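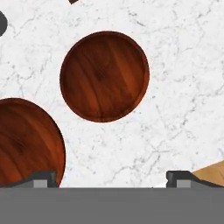 *Gripper view, Setetti kitchen pack, plate task.*

**Setetti kitchen pack, club license – 2 Feb 2021**

Our robotics club has used this simulator pack since July, with 30 students sharing 2 seats. The wood grain and marble look good. Plates are hard to grasp from directly above, so beginners should start with something taller.

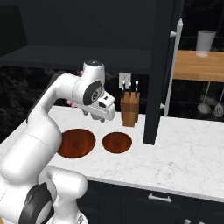
*Side view, same counter, with the knife block behind.*

Resets are slow – some 329 seconds on our oldest laptop. Worth buying for a second-year class.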